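Home » Get Involved » Oral history » Call for participants

Sayce Winter Evenings: would you sit down and talk to us?

We are looking for people who grew up in or near Sayce, or who moved here long enough ago to remember the old cinema, and who would be willing to spend an evening chatting about it. You don't need a good memory for dates, and you certainly don't need to think of yourself as interesting. Most of the best stories we have so far began with somebody telling us they had nothing much to say!

The project is called Idum, and it has been going for 2 years now. In that time we have gathered 235 recordings, some long and some very short indeed (one is mainly a recipe for parsnip wine), and we would dearly like to have more from the streets behind the station and from the farms up towards the reservoir. We are also keen to hear from anyone who worked at the Tosport boot factory, in any job at all, or whose parents did.

Talks are held in people's own homes or at ours, whichever suits you. They last as long as you like, usually an hour or two, and you are very welcome to bring a sister, a neighbour or an old workmate along, as people do tend to set each other off. There will be plenty to eat and drink.
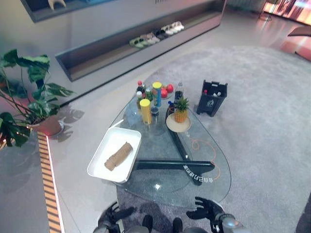 Alun Eynon wrote to us after his evening to say that he had only meant to stay for half an hour, that he had gone home and rung his cousin about the flood, and that the two of them had talked until past midnight – so could we please put the cousin down for a visit as well. We have done, and we're looking forward to it very much.

With your permission we record the sound only, and you will be sent a copy to keep. Nothing goes into the archive until you have listened to it and said yes, and you can ask us to take out any part you would prefer to keep in the family. We can pay bus fares and give each person a small book of the stories collected so far, printed for us by Celtska.

If you would like to take part, please write to Eifion Eynon at the Idum office, or leave a note at Sayce library, by 7th October. Do tell us if stairs are difficult, or if you would be happier talking in Welsh. The talks themselves will run until December.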